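Painted plaster wall behind desk keeps marking - which paint and how to prepare?

Asked in Decorating > Interior walls
Posted by: Ulell
Viewed 1,293 times

I have a small workroom with a white-topped table pushed against an off-white wall. The wall is plaster, skimmed in August and painted about a month later with a mist coat and then two coats of ordinary matt emulsion, a trade brand. The colour is fine. The problem is the band of wall just above the table, which picks up grey scuffs from anything that touches it. When I wipe them with a damp cloth the mark comes off, but the paint goes shiny in that spot and the patch shows from the side when the light is on in the evening.

Things I have tried:

Plain water and a microfibre cloth. Removes light marks, leaves a sheen.
Washing-up liquid, very weak. Same result, slightly worse.
Touching up from the original tin. The touched-up patches dried a little darker and are as visible as the marks were.

I don't want tiles or a splashback. I would like the wall to stay flat and dull to look at but survive being wiped every week or so. Is there a paint that does this, and do I have to take the old paint back first? The wall is 63 inches wide between the door frame and the corner, so it is not a large job either way.

3 replies

Marno

What you are seeing is burnishing. Standard matt emulsion has a high proportion of pigment and filler to binder. The surface is rough at a very small scale, which scatters light and gives the flat look. Rubbing polishes the high points down and the patch reflects more. Cleaning products are not the cause, although they make it easier to rub harder. No cleaning method will avoid it completely with that type of paint.

You need a durable or scrubbable matt. These have more binder and harder fillers. Look on the tin for a wet scrub rating. The scale runs from class 1 to class 5, and class 1 is the most resistant. Many standard contract matts are at the bottom or do not state a class at all. Buy class 1 and check the sheen figure on the data sheet if there is one, as some paints sold as durable matt are closer to eggshell once on the wall.

You do not need to strip the old paint provided it is sound. Test it first. Press a strip of masking tape on firmly, leave it for a few minutes and pull it off sharply. If paint comes away with the tape down to the plaster, the mist coat did not bond and anything you put on top will come off with it later. In that case scrape back whatever is loose, fill the edges and prime the bare areas.

If the test is clean:

Wash the wall with sugar soap, working from the bottom up, then rinse twice with clean water. Residue left on the wall is a common reason for poor adhesion.
Let it dry overnight.
Sand lightly with 180 grit over the burnished patches and over the edges of your touch-ups. You are taking off the shine and the ridge, nothing more.
Dust off with a soft brush, then a barely damp cloth.
Two full coats, corner to door frame, ceiling to skirting. Do not stop the new paint at a line above the table. It will show.

Leave the recoat time stated on the tin between coats. More important, leave the wall alone afterwards. The paint will be touch dry in an hour or two but does not reach its full scrub resistance for some time. I would allow 14 days before wiping it with anything wet, longer if the room is unheated.

On the touching up - the darker patches are normal. A brush leaves more paint than a roller and the texture is different. If you must touch up, use a small roller of the same pile as the original and feather outwards. It works better on flat matt than on durable matt, so with the new paint expect to wipe marks off and repaint the full wall when it finally needs it.

Yule

Just use kitchen and bathroom paint. Did my hall with it and it wipes down fine. A bit shinier but you stop noticing.

Brinitz

Agree with Marno on the main points. Two additions.

First, roller choice. A lot of complaints about durable matt looking patchy are down to the roller. Use a medium pile, load it properly, and keep a wet edge. Finish each section with light strokes in one direction. These paints start to set sooner than the cheap ones and if you go back into an area after ten minutes you will drag it. On a wall that narrow you can do the full height in one go without hurrying. Cut in one edge at a time and roll it while the cutting in is still wet.

Second, colour. Off-white above a white table is harder than it sounds, as the table gives the eye something to compare with. I went one step warmer than I intended and it looked cream for 11 months until I repainted. Mine is now a plain off-white in a class 1 matt, and with a white tabletop directly against it the two read as separate without either looking dirty.
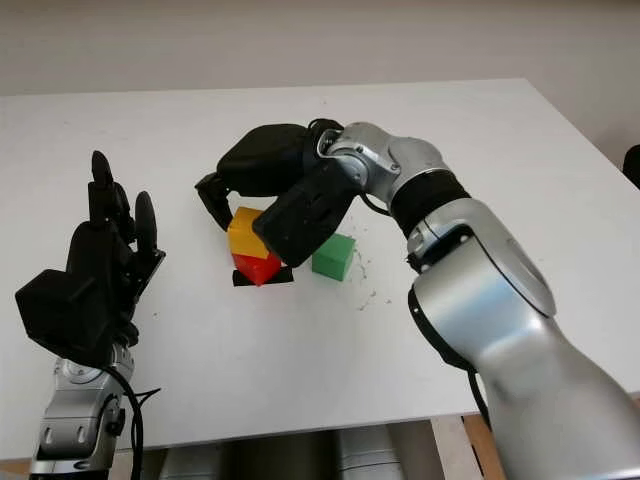
Off-white wall behind the white table

Paint a piece of lining paper with two coats, stand it on the table against the wall and look at it in daylight and again under the lamp. Don't judge it from the card.

I would not use kitchen and bathroom paint here unless you accept the sheen. It is usually a soft sheen product, made mainly to cope with condensation and mould, and with light coming along the wall it will show every hollow in the skim. The original post asks for flat and dull.

One cheaper thing to try alongside all this is to pull the table out by the thickness of a finger and stick clear bumpers on the back edge. It won't stop marks from things leaning on the wall, but it stops the table itself from rubbing.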